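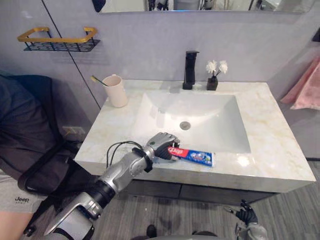
Local News > Skerkbridge > Around Town

2 min read

The bathroom show is back at the old Vorton building in Skerkbridge, and I spent most of yesterday afternoon in there poking at sinks (my idea of a good time, I know!). It's a small show, one floor and a handful of mock-up bathrooms, put on by Bresau, the fixture store on the river side of town. My favorite corner has a white marble vanity with faint gold and beige veins, a white rectangular basin and a tall matte black faucet, plus a pink towel on the wall and a pink cup to go with it. I have wanted a black faucet for years and my family keeps telling me it'll show every water spot. I'm still thinking about it.

The show opened on February 11, 2022 and it's free to walk through. Bresau is expecting around 300 people before it closes at the end of the month, and judging by the parking lot they may need more chairs in the waiting area. I stood for a good while.

The big draw is the price list, which hangs by the entrance and got photographed by pretty much everyone who came in. The plainest vanity, a narrow one with a single drawer, starts at $119. A mid-size stone-top set is $1615 with the basin included but no faucet (read the small print, folks), and the fanciest one goes up to $2900. Delivery inside Skerkbridge is included on anything with a stone top. If you live across the bridge, you'll have to call and ask, and I got two different answers when I did.
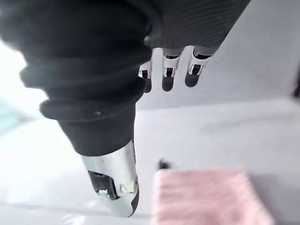 I also asked about looking after pale stone, and got an earful. Wipe it down with a soft cloth and a little dish soap, skip the vinegar, and don't leave toothpaste to dry on it. I came home and looked at my own counter, which is forty-year-old tile with grout the color of tea, and felt a bit sorry for it.

Gunawardena, the tile shop next door, is staying open late while the show is on and has a basket of sample squares you can carry over to hold up against the vanities. I took three gray ones and a green one. The green was a mistake, but a cheerful one!

Doors open at 10 and close at 6, and the side entrance has the ramp. Strollers are fine. There's coffee, but bring cash for it, the card reader was down when I was there. Bresau says it hopes to do a kitchen version in August in the same building, with dates to be posted in the store window.

Contact the newsroom | © 2022 Skerkbridge local pages | Back to top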